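Kikeo pauses hand-held gripper sessions at Wekutholm after finger pad fault, and offers free replacements

WEKUTHOLM, August — Kikeo is asking everyone who has one of its Dustus hand-held grippers to stop using it for the time being and to check the finger pads before picking it up again. We would like to say at the outset that no one has been hurt, and that we are very grateful to the people who wrote in so promptly and so kindly when they noticed something amiss.

The trouble lies in the way the pads are held to the fingers. On a small number of grippers the glue has softened with use, and a pad can creep forward until its edge stands a little proud of the finger. The grip then closes unevenly, and whatever is being held may twist or drop. We have had 11 reports of this so far, out of 400 grippers sent out since the spring, and in 7 of them the object slipped while it was being lifted clear of the table.

Our own team at Wekutholm came across the same fault while recording everyday tabletop tasks, the sort of thing our customers' robots will one day be expected to manage at home — plugs, switches, chargers, cups and so forth. By then we had 2,652 recordings safely stored, and we are now going back through them patiently to find any in which a shifting pad may have spoiled the grip.

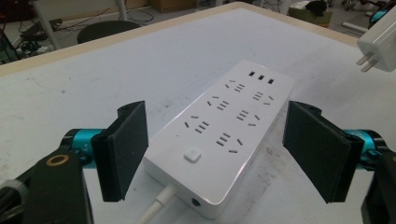
Mains equipment deserves a special word. A slipping pad is a nuisance with a cup, but it is a good deal more worrying with anything that carries a current, and so we ask that power strips and adapters be unplugged at the wall before any gripper goes near them, even once the new pads are on. We ought to have said so in the first edition of the handbook, and we are sorry that we didn't.

Replacement pads are being made for us by our good neighbours at Mikuš, and will be held on with two small screws as well as glue. They will be posted free of charge to every Dustus owner, with a little card showing how to fit them. Owners who would prefer us to do the fitting are very welcome to send the gripper back, and we will cover the postage both ways.

Contact: Kikeo press desk, Wekutholm | © Kikeo. All rights reserved. | Back to top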